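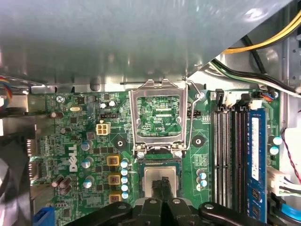

Workshop > Computers > Cleaning & Upkeep

The cheapest upgrade for an old desktop is a morning with the lid off. Mine is an elderly office machine I bought secondhand from Losell for 31 dollars, and by January it had started to sound like a hair dryer with a grudge. Before you order parts, shut it down, pull the plug, hold the power button in for 5 seconds and find somewhere with decent light. Office cases tend to have big metal panels that shade the board exactly where you need to see, so park a lamp low and to one side. If you go as far as the processor, you'll meet a socket like the one in this Dell, with a silver frame that flips upright and a thin wire lever to hold it shut. Leave the socket itself alone. No brush, no cloth, no helpful puff of breath.

Dust first. A soft paintbrush, 20 millimeters wide and never used for paint, loosens the gray felt that builds up between heatsink fins. Hold the fan blades still with a finger while you use canned air. Spinning them up like a pinwheel is great fun and bad for the bearings. Keep the can upright or it will spit.

Screws second. I use an egg carton, one cup per job, in the order things came off. My previous system was "on the rug," and I can't recommend it. A Peeters magnetic dish is fine too, if you like owning dishes.

Old thermal paste comes off with isopropyl alcohol and a coffee filter, which sheds less fluff than a paper towel. Put back a blob the size of a small pea. People on the internet will fight you over the shape of the blob – let them.

Plug everything in again before the lid goes on, and check that no cable is leaning on a fan. I have closed that lid 4 times in one evening.

Recent tips
Getting candle wax out of a tablecloth
The Nalness drawer runner that always sticks
Sharpening kitchen scissors
What to do with a single leftover floor tile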